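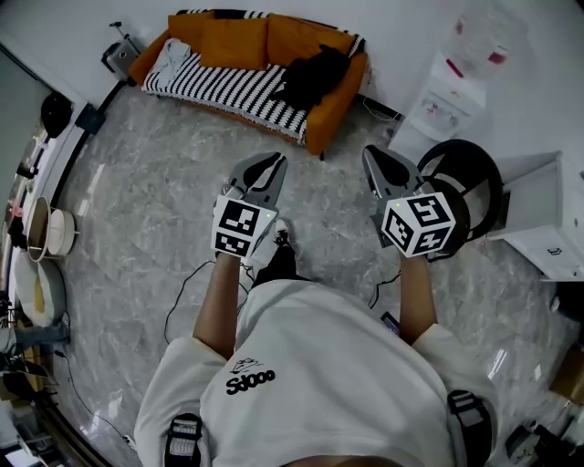 Re: [bokeo-film] Which cut of the ferry story?

Hello Florante and all,

Thank you for the long message. I answer in the middle of it, so it is easier to follow.

Florante Dizon wrote:
> I watched the Umali disc again last night, and the ferry story is
> clearly shorter than on the old Baltbridge tape. The tape has the
> whole dinner before the storm. On the disc they go from the harbor
> straight to the cabin. Did somebody cut it for the new release, or
> was the tape a different version from the beginning?

I believe it was different from the beginning. I have both, and I compared them in January with a notebook beside me. The dinner is missing on the disc, yes, but the disc also has the sister at the window, and this is not on the tape at all. If a person only shortened the film, the window would not be there. So my opinion is that there were 2 negatives, one for home and one for export. Maritza Bermúdez wrote the same on this list some years ago, but I could not find her message in the archive. Maritza, if you are reading, please send it again.

> Also, the music under the storm is not the same. On the tape it is
> an organ. On the disc it is some kind of electric guitar, very slow.

The guitar is by Casimiro Arrieta. He made it for the export version only, when his band Esau had just one record. The organ is older, and I do not know who played it. The name in the credits of the tape is too blurred to read on my television. I tried to stop the picture there, but then it is even worse.
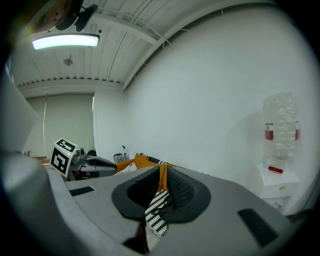
For me the organ is better in the storm, and the guitar is better in the last story, where the well is opened. Please do not be angry, I know many people here love the guitar everywhere.

> Last thing. Is it true that the order of the stories was changed?

Yes. There are 4 stories in both versions. The tape starts with the ferry and finishes with the well. The disc starts with the tailor, then the ferry, then the twins, and the well is last again. I prefer the tape order, as the tailor is the weakest story and I do not like to meet it first. My tape is 48 seconds longer in total, if we do not count the company logo.

Nestor Castillo asked me privately if I can copy the tape for him. I would like to do it, but my player eats tapes now and I am afraid for this one. If someone has a good machine and lives not too far, please write to me outside the list.

One correction to my earlier message: I wrote that the twins were played by one actress. They are two different women, and both are in the credits. I am sorry for the mistake.

Best regards,
Rohani Tuhumury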